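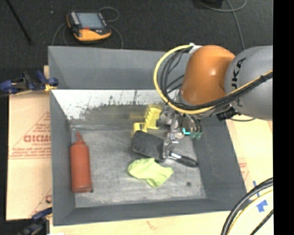
Nearly 57, and back in school on Wednesday nights

Print | E-mail
Reading time: 5 minutes

I have some news, and since this page has become the place where I tell people things (my sister says I should try the phone), I'm putting it here first. The grown-up evening school in Nuvville has opened its September term, there are still places, and I am one of the people sitting at the desks.

I'll be 57 in a few weeks. I left high school without finishing, had my first baby that same year, and for a very long time I told anybody who asked that I'd "get around to it." Then the kids grew up, and I kept on saying it! My youngest moved to Zamora in the spring, the apartment got very quiet, and one night I was eating toast over the sink and thought, well, what exactly am I waiting for?

So I signed up. The class meets in the old Drelivwood library, upstairs, from 6:30 until whenever Mounir Shehata notices the clock. Mounir teaches math and writing both, and he runs late every single time. If you're coming by bus, the last one back toward Cikmont leaves right across the street at 9:40, and he does let you slip out for it, even in the middle of a fraction.

The news part, for those of you who want the news part: the school got its room back after a year of meeting in borrowed spaces, and it's running two groups this fall instead of one. Constanza Cáceres, who runs the office, told me the daytime group filled up fast but the evening one has room. It's free. You pay for your own notebook and that's it. There is a form, one page, front and back, and she'll sit down with you and fill it out together if forms make your stomach hurt (mine did, a bit).

I asked her if they take people older than me and she laughed out loud. The oldest student they've had was a retired baker named Fouad Bennani, who started because he wanted to write letters to his grandson Hazem without asking his wife how to spell everything. He passed his last exam in the summer. I met him at the open evening, and he'd brought almond cookies, a whole tray, and he stood by the door making sure everybody took two. I took four.

I won't pretend I floated in there full of confidence. The first night I sat in my car with the engine off for so long that the windows fogged up. I had a new pen and a folder with dividers, which I'd labeled the night before in my best handwriting, and I felt like a kid whose mom had dressed her for picture day. A young man knocked on the glass and asked if I was okay and did I know where the class was. That was Anas Ait Brahim. He's young enough to be my son, works early shifts, and he'd been walking up and down the sidewalk for the same reason I was sitting in the car. We went up the stairs together and now we share a table. He is much better at percentages. I'm better at commas. It's a good arrangement.

What has surprised me is how much I look forward to it. I do my homework at the kitchen table with the radio off, and I get cross when the phone rings. Last week we had to write a page about a place we remember, and I wrote about my grandmother's back porch, the green paint that came off on your legs, the bucket of pegs, the dog under the steps. I meant to do one page and I did three. Mounir read part of it to the class (he asked first) and I had to look at my shoes the whole time. Nobody in my life had ever read my writing out loud before. I drove home the long way, past the reservoir, with the windows down even though it was cold.

I still get things wrong all over the place. I got long division so badly wrong on Wednesday that Anas put his head down on the table. There's a practice test coming up, and I've already told the kids they are not allowed to ask me how it went unless I bring it up first.

If you've been saying "someday" about this yourself, the evening group is taking new people until the end of the month. Go up the stairs, second door on the left, and ask for Constanza. The first door is the supply closet, and I've walked into it twice. There's coffee, and it's terrible, so bring your own mug and maybe your own coffee. I'm at the table by the radiator. Come say hi!

Last updated: Wednesday, 9:50 p.m.

Print | E-mail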